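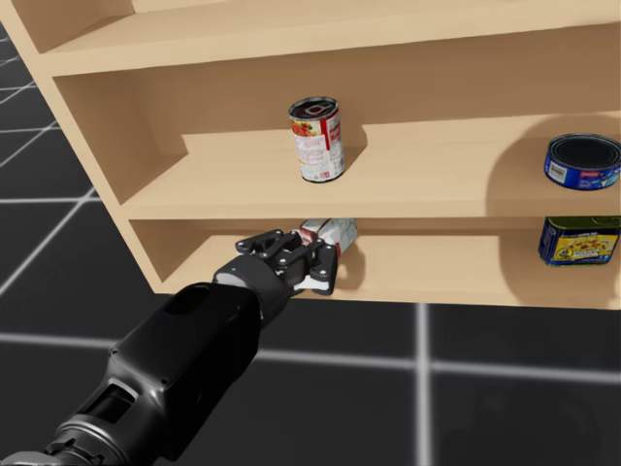 Booker Achterberg's view was that the sag in a shelf is decided before anything is put on it, by the span and the thickness of the board, and that a report on storage in the Nenlow reading room ought to start with those two measurements. We took the advice. The original plan had been a survey of what the borrowers wanted.

1. Background

The reading room at Nenlow holds the local history collection, most of it bound parish papers and oversize map folders. It was refitted after the move from the Strickland building, and the boards were reused. Several now bow visibly at mid-span. The question set for this project was whether the existing boards can carry the collection once the Flakdale papers are added, or whether the spans have to be shortened.

2. Method

Each shelf in the room is a softwood board resting on pins at both ends, with a clear span of 800 mm. We treated it as a simply supported beam under a uniform load. For such a beam the deflection at mid-span varies with the fourth power of the span and inversely with the cube of the thickness. Doubling the span therefore gives sixteen times the sag for the same load per metre, while doubling the thickness cuts it to an eighth.

Sag was measured with a straight edge laid across the front of the board and a feeler gauge at the centre. Readings were taken with the shelf loaded, and again with the load removed. The difference between the two was taken as the elastic part. Whatever remained in the empty board was recorded as permanent set.

The load was found by weighing the volumes in batches on a platform scale borrowed from the post room. The scale reads to the nearest 50 g, which is fine for books and poor for single folders, so the folders were weighed in bundles and the total divided.

3. Results

The limit adopted was 2 mm of sag per metre of span. The upper shelves, which hold octavo volumes, met it. The lower shelves, which hold the map folders, did not. The worst board had 3 mm of permanent set with nothing on it, and took up further sag as soon as the folders went back.

Shelf mark 657 deserves a note of its own. It was turned over during the refit, so that its old set now faces upwards, and it reads as nearly flat under full load. This is an accident of assembly and will not last, as timber under constant load goes on creeping. It was left out of the comparison.

4. Discussion

Three remedies were considered. A thicker board is the most effective on paper, but the pin holes leave little room above the folders. A centre support halves the span and is cheap -- the Plemard catalogue lists a plain upright that would fit -- although it divides the shelf and the largest folders would no longer lie flat. A stiffening batten glued under the front edge adds depth where it is needed and costs the least height. Its weakness is that the back of the board stays unsupported and may twist.

The calculation assumes an even load. In use the readers push books to the left and leave gaps on the right, which moves the point of greatest sag away from the centre. We did not model this.

5. Recommendation

Fit battens to the front and back edges of the lower shelves before the Flakdale papers arrive in June. Leave the upper shelves as they are. Measure again after one winter of heating, with the same straight edge, and replace any board whose permanent set has grown.

Raw readings and the weighing sheets are in Appendix A. The batten calculation, including the glue line assumption, is in Appendix B.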